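The Slow Death of the Corner Shoe Repair, and Why Clevton Still Has Two

Mar 30, 2022

The bell over the door at Hwang Shoe & Key is broken, so you have to cough. Or knock on the counter. Regulars just yell.

Clevton used to have 11 places like this. That was back when the rail offices were open and everybody downtown wore something with a heel. Eleven shops for a town you can cross on foot before your coffee gets cold. Now there are 2, Hwang on Mill Street and the Stundale Cobbler out by the bus garage, and they send each other work when one gets backed up. Rivals once. Not anymore.

I brought in a pair of brown boots. Resoled twice already, heels worn down on the outside edge because I walk like a duck. The quote was less than I'd feared and more than a pair of cheap sneakers, and that last part is pretty much the whole problem with the trade. New shoes got cheap. Cheap shoes can't be fixed, or not in any way that makes sense. The sole is molded on in one go, there's no welt, nothing to stitch into. You can glue them. The glue holds until it rains.

So the customers who are left come in two kinds. People with good shoes, and people with shoes they can't stand to lose. Second group is bigger than you'd think. Wedding shoes. A dead father's work boots. One pair of tap shoes that had been through three sisters and was about to start on a cousin.

Then there are the odd jobs, and there are a lot of them. Purse straps. Dog leashes. A catcher's mitt. Belts in December, when everyone suddenly needs another hole. The Stundale shop once restitched an accordion strap on a Saturday afternoon with the player waiting outside, double parked, dressed for a polka night. 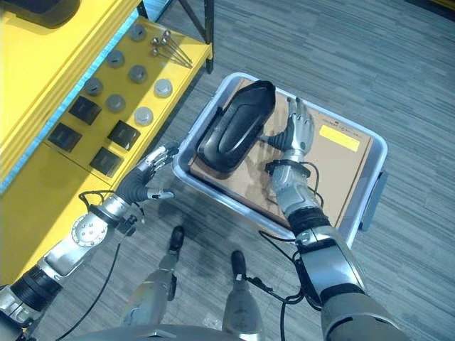

Keys pay the rent, mostly. Keys and watch batteries. It takes a minute to cut a key and the better part of an hour to do a heel and half sole right, and you can't charge sixty times as much for the second one. Both shops put in key machines years ago and both would tell you they'd be closed without them. Hwang gave up the front window for it. The old shoe display went in back – nobody was buying the polish kits anyway.

Supplies are the other headache. Leather soles used to come up from a wholesaler in Fliltstead every other week, on a truck, and you could send back what you didn't like. That outfit quit. Now it's mail order with a minimum, and the good heel rubber is out of stock half the time. Thread too. You order brown and get something closer to orange, and you use it on the inside where it dosen't show.

The machines are the part that surprised me. The big finisher at the Stundale shop, the long one with all the brushes and sanding wheels on a single shaft, is older than the building's wiring. No dealer for parts. When a bearing goes they call around to shops that are closing and ask what's in the basement. Grim way to shop, but it works, and it keeps the machine out of a scrapyard.

Who takes over? Good question, no good answer. There's no school for it within driving distance. You learn by standing next to somebody, doing the dull stuff first – pulling nails, scraping old glue, learning to smell when the cement is ready. A couple of years before you're trusted with anybody's nice shoes. Most kids who try it last a summer.

Still. Business went up over the past year, both shops say so. Prices are up on everything and people are digging through thier closets. The ticket on my boots was number 3441, from a roll that Hwang started over fresh after the last one ran out, and the shelf behind the counter was full to the ceiling with paper bags.

If you've got something to bring in, a few tips I picked up. Go before the sole wears through, not after. Once you're down to the insole it's a bigger job and some won't take it. Clean them first, please, just knock the mud off. Bring both shoes even if only one is busted, they need to match the height. Pay cash if you can. And keep the ticket! Half of what's on those shelves belongs to folks who lost theirs and were too embarassed to come back.

Mine were ready the next Tuesday. New heels, new edges, laces thrown in. I coughed, got my boots, and wore them out the door.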